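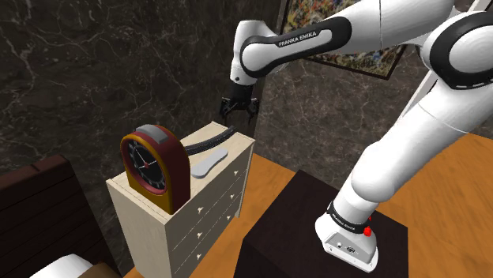
5 min read

Morena Grasso has been refinishing secondhand furniture in Bristport for 20 years, and she still sands most of it by hand. Her workshop, Drurel, is two rooms behind a bakery. People bring her dressers and kitchen tables they got from an aunt or found at a yard sale, and they usually want to know the same thing.

"They want to know if it's worth it," she says. "I ask them if they like it. If they say yes, then we can talk about money. If they make a face, I tell them to sell it."

She grew up in a house where nothing was refinished. Her father painted over things. There was a hall cupboard that had been green, cream, brown and green again, and when her mother died Grasso took it home and stripped it on the porch. It took her most of July.

"I did it all wrong. I used a scraper that was too sharp and I left gouges all down one door. I still have it. The gouges are still there."

She learned the trade properly from Daranee Phuthong, who ran a repair shop called Boonchu and needed someone to answer the phone. Grasso answered the phone for a year before she was allowed to touch a chair.

"Daranee didn't explain much. She would hand me a board and say, 'Which way does it run?' and I'd tell her, and she'd take it away again. I thought she was making fun of me. Then I started noticing that I looked at every table that way. In restaurants, at the dentist."

Grain is what she comes back to most often when she talks. Pale woods are the hardest for beginners, she says, because a scratch across the grain hardly shows until the finish goes on, and then it shows from the doorway. She works with the grain from start to finish, and when the pattern curves she slows down and drops to a finer paper.
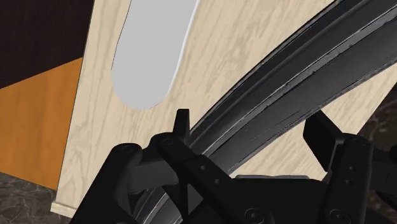 Pale wood, with straight grain giving way to looping figures near the left edge.

The worst jobs are the ones somebody else has started. One customer, Bohdana Levchenko, came in with a table she had attacked with a belt sander.

"She was very upset," Grasso says. "There was a dip in the middle you could have kept soup in. I said I could make it better but I couldn't put wood back. We took the whole top down to meet it, and that was three weeks. She eats off it now, so fine."

Levchenko, reached by phone, remembers it a little differently. "It was a small dip," she says. "But yes, I gave the sander away."

Grasso charges by the piece and writes the price down before she begins. A small dresser is usually a few hundred dollars. The most she has ever charged is $3000, for a dining set with a dozen chairs, and she says she lost money on it -- every chair had been glued by a different person with a different glue.

She won't do bright white paint over sound wood, and she won't make new things look old. Otherwise she is not strict. For kitchen tables she likes a hard wax oil, two thin coats, with a full day between them. She has nothing against varnish.

"Varnish is good if you have kids. People come in here and apologize for varnish. Why? It did its job."

In the spring she began teaching a class in the evenings, starting at seven, with room for 5 people. Yaowalak Wiriya took the first one and now comes in two mornings a week to help with drawers. Sticking drawers are most of the small work, and Grasso is happy to pass them on.

"Rub a candle on the runners," she says. "That's what I tell people on the phone. Half of them never call back, so I guess it's fixed."

Asked whether she plans to slow down, she looks over at a row of chairs waiting along the wall and says she has been meaning to get to those since the winter. Then the bakery's back door opens, somebody wants to know if she has a clamp they can borrow, and she goes off to find one.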